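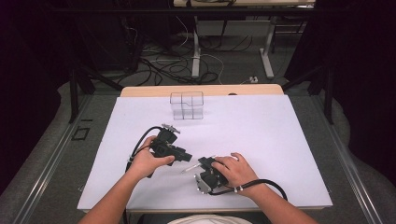 **小零件到底该按什么分格?**
按你伸手去拿它的时候心里想的那个词来分。想的是"那颗短螺丝",就按长短分;想的是"修抽屉用的",就按用途分。

---

`kurside-bins` 是一份关于桌面小物分格收纳的资料集:透明分格盒怎么选、格子怎么排、标签怎么写、一盒东西倒在桌上之后怎么一件件归回去。全部用纯文本和 CSV 保存,随便拿去改!

最初只是一份自用的清单,后来越写越长,索性整理成仓库。特别喜欢透明盒子的朋友,欢迎入坑,这里全是同好。

## 目录结构

```
kurside-bins/
├── README.md
├── items.csv # 小物条目
├── layouts/ # 分格方案
├── labels/ # 标签文字,可直接打印
└── notes/ # 各种随手记
```

## 数据概况

| 内容 | 数量 |
|---|---|
| 小物条目 | 812 |
| 归位记录 | 330 |
| 分格方案 | 12 |
| 标签模板 | 6 |

`items.csv` 的字段:

- `name`:常用叫法。同一个东西有好几种叫法时,用竖线隔开,比如"扎带|束线带"。
- `size`:最长边,单位毫米。弹簧和橡皮筋量的是自然状态。
- `group`:所属大类(紧固件、线材配件、文具、缝纫、电子、杂项)。
- `roll`:会不会滚。对,这一列单独存在,而且非常有用!
- `home`:推荐放哪种格子,深格、浅格或者通格。

## 关于盒子

方形、四壁和隔板都透明的盒子是我们的最爱。从侧面就能看见哪一格快空了,补货清单站在桌边就能写完。隔板固定的盒子结实,搬动时小东西不容易窜格;隔板可拆的灵活,但要留意板子底部的缝,薄垫片特别爱从那里溜到隔壁去。

深格适合抓取的东西,比如膨胀管、夹子、瓶盖。浅格留给要捏起来的:垫圈、珠子、卡簧。如果手头只有深格,在底部垫一块剪好的泡棉,效果好得惊人。

## 关于桌面

强烈推荐在桌上铺一块白板。深色螺丝、透明胶垫、灰色小卡扣,一倒上去立刻现形,整理起来简直是享受。木纹桌面好看是好看,铜色的小件掉上去真的要找半天。

几条习惯:

1. 盒子放在板子靠里的一侧,近身处留给正在分的东西。
2. 一次只倒一格。
3. 认不出来的先放进"待认领"格,当天不纠结。
4. 会滚的最先归位。
5. 收工前用手掌在板面上扫一遍,白板上也会漏掉白色的小件!

## 分格方案

`layouts/` 里每个方案都是一个文本文件,用字母画出格子,打开就能看懂。比如 `nandale.txt`:

```
A A B
C D B
C E F
```

A 和 B 是通格,放长条的东西(批头、铅笔芯、热缩管);C 放一整包没拆的;D、E、F 放零散的。Nandale 这套是目前用得最多的,适合什么都有一点的人。`chaimongkol.txt` 偏缝纫,格子更碎,扣子按孔数分开,别针单独占一格并且带盖。`trimov.txt` 给电子小件用,排针和端子挨在一起,拿起来很顺手。

## 标签

标签贴正面,字朝外,两到四个字最好。写"M3 短"比写"M3×6 十字盘头螺丝"更容易一眼扫到,完整规格可以折成小纸条放在格子里。"杂"字标签整盒最多用一张,再多就该重新分了。

## 已知问题

- 缝纫类条目偏少,尤其是各种暗扣。
- 早期条目的 `size` 有一部分是目测的,已在备注里写了"待量"。
- 磁铁该不该和螺丝放同一盒,目前两种意见都保留在 `notes/magnets.md`。

## 参与

新增条目直接提合并请求,改 `items.csv` 末尾即可,排序由脚本处理。有新的分格方案更欢迎,哪怕只是一个旧饼干盒加几块硬纸板!请附上格子的内部尺寸,方便别人照着做。

下一版计划在五月更新,重点补线材配件。

## 许可

文本与表格采用 CC BY 4.0,署名写 Kurside 即可。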